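Three weeks of moving someone else's arms

I said in December that I would write something about the demonstration work once I had done enough of it to have an opinion. I have now done 141 sessions, so I suppose that counts.

The short version of the job is that I sit down, take hold of two handles, and the robot's arms do what my arms do. Everything gets recorded: the joint positions, the grippers opening and closing, and the camera views. Later on Mei Zamora and the others train a model on the recordings and see whether the robot can do the task with me out of the room. I don't do any of the training. I do the moving.

We call the rig Drevard, after the street the first workshop was on. It has two arms and a gripper on each. The handles I use are smaller copies of the arms with the motors taken out of most of the joints, so they swing freely. Mortimer Tran built them over one summer and everyone calls them the Trans, which confused me for my first few days because I thought people were talking about him.

The tasks come on a sheet. For the first fortnight it was all table work. Pick up a cup, put it in a bowl. Fold a cloth in half. Move a block from the left gripper to the right. You get bored with these quickly, and being bored shows in the data. Ingrid Bellamy went through my early recordings and pointed out that my cup runs got faster and sloppier all afternoon. By four o'clock I was letting go of the cup a good way above the bowl and letting it drop in. A person watching would think nothing of it, but a model trained on that learns that dropping is how it's done. We threw out most of that afternoon.

Since then I have been on assembly, and I like it a great deal more. The parts are poles, tubes and bases in white plastic, and some of them have threaded ends that screw together. 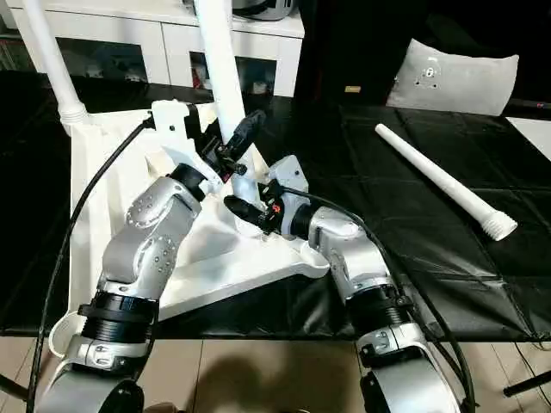 Threads are the hard part. When I screw a jar lid on at home I don't look at it. I turn it backwards a little until I feel it drop, then turn it forwards. Through the handles I get none of that. There is no force coming back to my hands at all, so I have to judge everything by eye, and by the time you can see a cross-threaded joint it is usually well stuck. Arlo Gallagher, who did this job before me, told me to listen for it. He was right that there is a small click when the thread seats, but you only hear it if the fan is off.

The other trouble is the wrist. Mine turns about half a circle before it complains and the robot's turns a bit further, but neither goes round and round. So screwing anything in means grip, turn, let go, turn back, grip again, over and over. My first attempts at this were dreadful. I would let go with one gripper before the other had a proper hold and the whole thing would tip. Now I have a routine. One arm holds and does not move until I have said "done" out loud. The other does all the turning. Saying it out loud feels daft, but I have dropped far fewer parts.

Some things I have written on the card next to my seat:

Start every run with the arms in the same resting position.
Don't pause halfway to think. If you need to think, stop the run and start again.
If you make a mistake and can put it right, put it right and keep the recording.
If you make a mistake and can't, mark it as failed straight away, before you forget.
Move at the speed you would like it to move.

The third one took me a while to believe. I assumed Mei would only want the clean runs, and I was binning anything with a fumble in it. She asked me to stop. If the robot only ever sees perfect runs then it has no idea what to do when a tube slips, and a tube is going to slip. Now some of my runs are set up wrong on purpose. I start with the part at a bad angle, or gripped too near the end, and I record myself getting out of it. These are the ones I enjoy most. There is a bit of a puzzle in them.

The second one is still my worst habit. I stop to look. On the recording you see both arms hang there for two seconds while I work out which way up something goes, and the model dutifully learns to hang there as well. Harriet Montoya showed me a test where the robot reached for a part, froze, then carried on. I recognised it at once. It was like hearing your own voice on an answerphone.

People ask whether it is tiring. It is, in the shoulders mainly. You hold your arms out in front of you for much longer than you would in ordinary work, and the handles weigh more than they look. I do seven runs and then get up and walk about. Mortimer has promised an armrest. He has also promised a foot pedal for starting and stopping the recording, so that I don't have to put a handle down to reach the keyboard. I would take the pedal first.

The total across everyone who has sat in the chair was 3,162 runs when I last looked at the log. That sounded enormous to me until Mei said how many of them were the same cup. She would sooner have fewer runs with more variety, so next month we are moving the table, changing what covers it and swapping the lamps. I'm also meant to try the assembly task left-handed, with the arms' jobs reversed. I had one go at it before I went home and couldn't get a single thread to start.

I'll write again when the pedal arrives. If anyone reading has done this with handles that do push back, I would like to hear how much difference it made to the screwing. Ingrid thinks a lot. Arlo thinks you would stop noticing after a week.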